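Part 3: Putting the hand-held gripper together and getting it to talk to the laptop

If you've come straight from Part 2, you should have two printed finger blanks, a printed housing, the trigger assembly and a bag of hardware sitting in front of you. If you're missing the trigger assembly, go back and print it, because nothing in this part works without it. Ask me how I know! I got all the way to step 9 on my first build with a trigger I'd scaled wrong, and had to take the whole thing apart again.

I call my build the Umirel. It's a gripper you hold in your fist and squeeze, and it records how far the fingers open and where your hand goes. The arm that will copy those moves comes in Part 5. This part gets one gripper built, wired and zeroed. If you're making a pair, build the first one all the way through before you start the second.

What you need on the bench

The printed parts from Part 2
One Lorkia position encoder with its magnet
One Matić interface board (the small one, without the screen)
M3 screws and heat-set inserts
A soldering iron with an insert tip
A 2 mm hex key that isn't rounded off
One long USB cable, thin and bendy
A wrist strap
Two soft finger caps, any bright color

About that cable: buy the floppiest one you can stand to pay for. I started with a thick braided one and it tugged at my wrist every time I turned my hand, and you could see the tug in the recordings as a little wobble. The thin one fixed it.

Setting the inserts

1. Heat the iron and let it settle for a few minutes.

2. Rest an insert on the first hole of the housing and let the tip sink it slowly. Don't push. The weight of the iron is nearly enough.

3. Stop when the insert is just proud of the plastic, then press it flush with something flat and cold. I use the back of an old chisel.

4. Do the rest the same way, and let the housing cool before you touch a screw to it.

CAUTION: Do this with a window open or a fan going. And keep the iron's stand on the side of your dominant hand. I reached across mine once and I still have the mark.

Fitting the encoder

5. Drop the magnet into its pocket on the trigger shaft. It goes in with a tiny dab of glue, and I do mean tiny - if any of it creeps onto the shaft you'll be sanding for an hour.

6. Slide the shaft through the housing and check that it turns freely. Give it a flick. It should swing and come back without scratching anything.

7. Screw the encoder down over the magnet with the printed shim between them, then pull the shim out. You want that gap. If the encoder rubs, your readings will jump.

8. Plug the encoder lead into the interface board. The connector only goes in one way, so if you're forcing it, turn it over.

NOTE: The encoder I bought came with a longer lead than I needed. I folded the extra and tucked it behind the board. Don't cut it down unless you like crimping.

Fingers and linkage

9. Screw the linkage to the trigger and then to both fingers, leaving everything a bit loose.

10. Squeeze the trigger all the way. The fingertips should meet along their whole length. If they meet at the tips and gape farther back, swap the left and right links. (They look the same. They're not. I've started marking mine with a paint pen.)

11. Tighten the screws in small turns, squeezing the trigger after each one. When it starts to feel stiff, back off the last screw a hair.

12. Push the caps on. Mine needed a warm-up in my hands before they'd stretch over the corners.

First power-up

13. Connect the USB cable to the board, then to the laptop. The light on the board should blink and then stay on.

14. Open the Grolside tool and pick your port from the list. If the list is empty, unplug, wait for the light to go out and plug back in. If it's still empty, try another cable before you blame the board. Plenty of charging cables carry no data at all.

15. Squeeze and release the trigger slowly and watch the number on screen. It should climb and fall smoothly. My fully open reading is 3,317 and my fully closed one is 400. Yours will be different, because it depends on how the magnet happened to land in its pocket, so write your own two numbers down somewhere safe. I put mine on masking tape on the lid of the laptop.

16. Press Set Zero with the fingers closed, then Set Open with them fully open. Do it in that order. The tool will let you do it backward and won't complain, and then everything you record will be upside down.

17. Leave it plugged in for 15 minutes and check the two numbers again. A small drift is fine. If either one has wandered a long way, your magnet glue hasn't set.

Trying it out at the table

Don't try to record anything clever the first time. Clear enough room to swing your elbow, put the strap on before you pick the gripper up, and just move it through the air for a while. Reach, turn, squeeze, let go. Your hand needs to learn how long the thing is, and until it does you'll knock stuff over.

A second person is really handy for this bit. One of you moves, the other watches the screen, and then you trade.
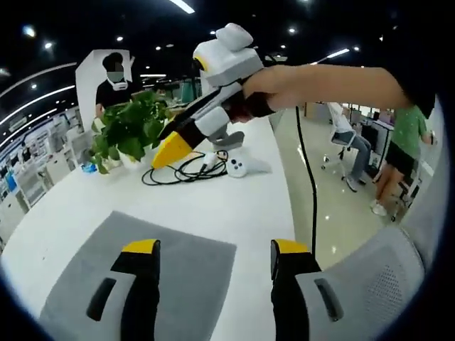

Joyce Mutiso
Shared workshop member and author of the Umirel build guide
Last updated 12/17/18

Check the cable run every time you change position. You want the cable to hang down from the gripper with slack in it, well away from the fingers. Loops of spare cable on the tabletop are okay while you're testing, but tie them up before a long session or you'll catch one with your sleeve. And move any plants back! A potted plant with big leaves is a fun thing to point at and a terrible thing to close a gripper on.

18. Start a recording, hold the gripper still while you count to 5 in your head, then make one slow reach and squeeze. Stop the recording.

19. Play it back. The still section at the start should be a flat line. If it's bumpy, look at the cable first and the encoder gap second.

20. Save the file with a name you'll understand next month. I have a folder full of things called test2final from July and I couldn't tell you what a single one of them is.

CAUTION: Keep your other hand clear of the linkage while you squeeze. It doesn't look like much, but it pinches, and the strap means you can't just drop it.

If something's off

Number on screen jumps around: the encoder is rubbing, or the lead isn't seated. Take the cover off and look.

Number doesn't move at all: the magnet has come loose from the shaft, or you've picked the wrong port.

Trigger sticks halfway: loosen the linkage screws and go through step 11 again, slower this time.

Wrist gets sore: shift the strap a little farther up your arm and take breaks. I went for the tightest setting at first because it felt more secure, and I paid for it the next morning.

Caps fall off: wipe the fingertips with alcohol and let them dry. If they still slide, a strip of thin double-sided tape under each cap does the job - replace it when it gets linty.

Before you put it away, unplug from the laptop end first, coil the cable loosely and store the gripper with the fingers open so the caps don't take a set. Part 4 covers the stand and the second gripper, and you'll need your two numbers from step 15 for it.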